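The Night Before Tarnmont

The robot was called Kivi, and in the second year of the club it still did not know how to be gentle.

Idham was sitting on the floor of the nursing room with the laptop on his knees. The school had lent them this room for the whole of December, with the medical cart and everything in its drawers, and tomorrow they would travel to Tarnmont for the competition. The task there was simple to say. The robot must stand at a cart, work with small things in a drawer, and break nothing. The best score was 900 points. In practice Kivi had reached 352, and this was on a good evening.

"Again," said Bernadette Yazzie.

She was their teacher, and before that she had been a nurse for 32 years. She did not know much about motors. She knew about drawers, and about people who must find something in them at night without making noise.

"It is too fast," she said. "Look how the arm goes. If I was a patient sleeping here, I would wake up and be afraid."

"It is the same speed as yesterday," said Idham.

"Then yesterday I would also be afraid."

He made the number smaller and pressed the key. The motors gave their low sound, like a cat which has not decided if it likes you.

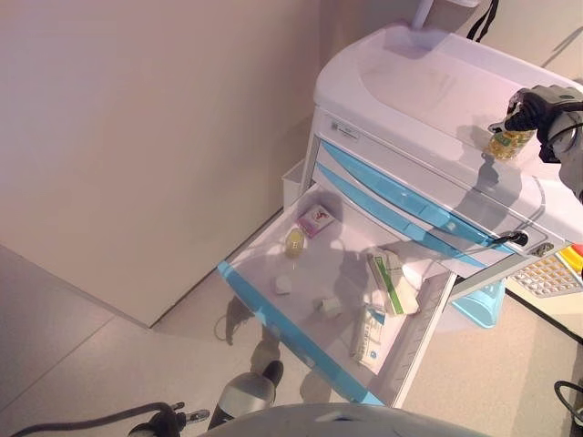 Idham did not breathe while the arm was moving. He had learned this bad habit from his grandmother, who held her breath when she threaded a needle, and he knew it helped the robot as much as it had helped the needle.

"Better," said his teacher. "Now the drawer."

The drawer was the part he did not like. On the table at home, with matchboxes in a line, Kivi could pick all evening and make no mistake. But a drawer has walls. The hand must come in from above, and the fingers must remember that they are wider than they think. In the first week they had pushed a box so hard into the corner that it opened, and Idham had gone home without saying goodbye to anybody.

He had written to his cousin in Grosia about it. She was studying engineering there, and he was hoping for some clever formula. She answered with one line: "Ask someone who does it with her hands."

So he had asked. For 7 evenings Bernadette Yazzie had opened the drawer and put her own hand in, slowly, and he had sat beside her and written down what she did. She never went directly to the thing she wanted. First she stopped above it. It was a very small stop, and she had not known herself that she did it.

"Why do you wait there?" he had asked.

She had thought for a long time. "I think I am reading the name," she said. "Even when I know already what it is."

Tonight he had put this stop into the program. It was four lines long, and he had called it "reading".

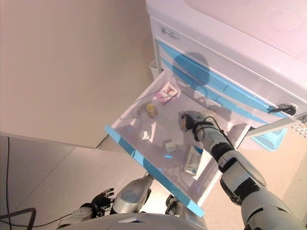 "Is it stuck?" she whispered.

"No," said Idham. "It is reading."

She laughed, very quietly, as if somebody was really sleeping in the room. He counted in his head, one, two, and on his knees the laptop showed the next line of the program in green.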